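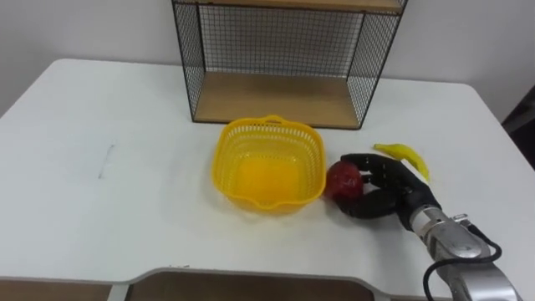

A robot hand holding a red apple beside a yellow basket.

Flustville, January 4, 2020. The Clarura Institute for Global Health will open its spring public lecture series with a talk on cholera response in river communities. The speaker is Drita Todorova, an epidemiologist who spent four years working with district health teams.

Her lecture, "Before the Outbreak Is Declared," looks at the days between the first suspected cases and an official announcement. Todorova will draw on a study of 98 villages where local health workers kept daily records of illness, water sources and clinic visits. She will discuss why some reports reached district offices quickly and others were held up for weeks.

"Most of the people in our study knew something was wrong well before the lab results came back," said Todorova. "They had already changed where they collected water. The question for agencies is how to hear from them sooner."

The talk will last 50 minutes and will be followed by questions from the audience. It will be held in the Sandhu Lecture Hall, which seats 300. Admission is free, but seats must be reserved through the institute's events office. A recording will be posted on the institute's website after the lecture.
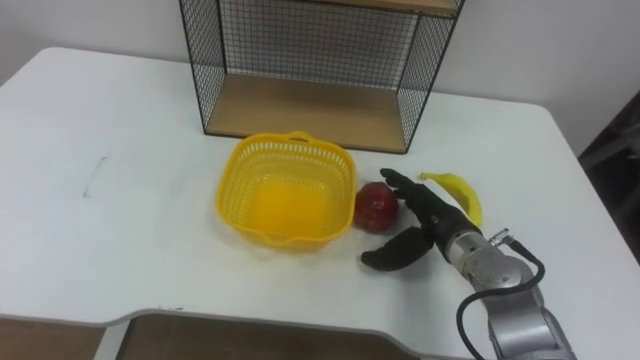
A yellow basket and a wire-mesh shelf unit on a white table.

The spring series includes 12 lectures on health, migration and aid policy. Later speakers will cover school meals, vaccine transport and the cost of emergency housing. The full schedule is available from the events office.

The series is supported by the Nalleo Fund, which also pays for travel grants for visiting researchers. Applications for the next round of grants close in September.

Media requests for interviews with Todorova should be sent to the Clarura press office before the lecture.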